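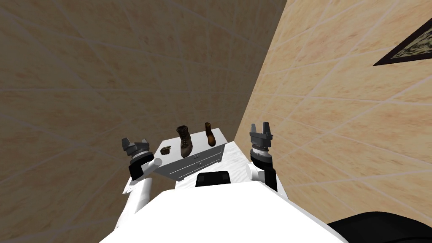

Hawi Ayele wrote that two arms are too much for a first-year team and that we should keep the left one parked until the simulation round is finished. I have read it three times and I still don't agree.

The task is to bring the boots down from the chest of drawers, and the tall hiking boot stands with its shaft pointing up. With one gripper you hold only the edge of the shaft. My proposal is that the left gripper takes the shaft and the right one supports the sole.
vasilica_b

Reply from chala29
I am with Hawi. In our club at Brerkport we lost all of September on two-arm planning. Start with the low reddish-brown boot, the right gripper is already on that side.

Reply from hawi_ayele
Vasilică, I didn't say never. I said after the simulation round. Please look at the log from run 155: both arms wanted the same space over the drawers and the planner stopped.

Reply from vasilica_b
Run 155 was with the old start pose. In the new one the grippers begin open, one on each side of the chest, and there is more room between them. I will make 5 runs with each method and put the results here. Is this fair?

Reply from hawi_ayele
It is fair. But use the same seed, 3385, for both, otherwise we compare nothing.

Reply from tokeo
A question from somebody new: do we get points if the boot falls over on the floor but is not damaged?

Reply from chala29
No. In the Standik rules it must stand on its sole when the gripper opens. Last year we had a long discussion with the judge about this and we lost it.

Reply from vasilica_b
Then the support under the sole is even more important, in my opinion. I will start the runs on Saturday, after the club meeting. Tokeo, if you want to learn the start script, come at the same time and bring your laptop.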